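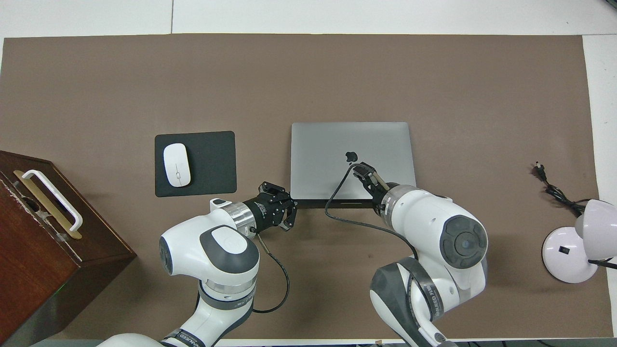

> How many episodes should we record for one two-arm task before it is worth training on it at all?

For a single task with one object, 800 good episodes is where we start training at Ploltik. Below that the policy copies the starting poses and little else.

> At Grarnden we have 3000 episodes of the same task, and the success rate is no better than it was at 2000. Is the rest wasted?

Probably most of it, if the layout stayed fixed. We had the same result in April on the desk set, where the laptop begins closed on the mat, with the mouse pad to its left and the lamp to its right. One gripper works at the front edge and the other on the lid. Adding more runs from the same layout did very little. Splitting the work into 12 layouts helped, with the laptop turned or shifted in each and the mouse and lamp moved between them.

Two further points:

Keep the failed grasps if the operator recovers within the episode. Drop them if the operator stops and resets.

Record the layout number with every episode. The Flesthorpe set lacks it, and we spent nearly 12 days sorting the files by eye.

I can send the layout sheet to the list. It is plain text and should load into Do without changes, though I have only tried it with the current release.

Ploltik data group
25 May 2022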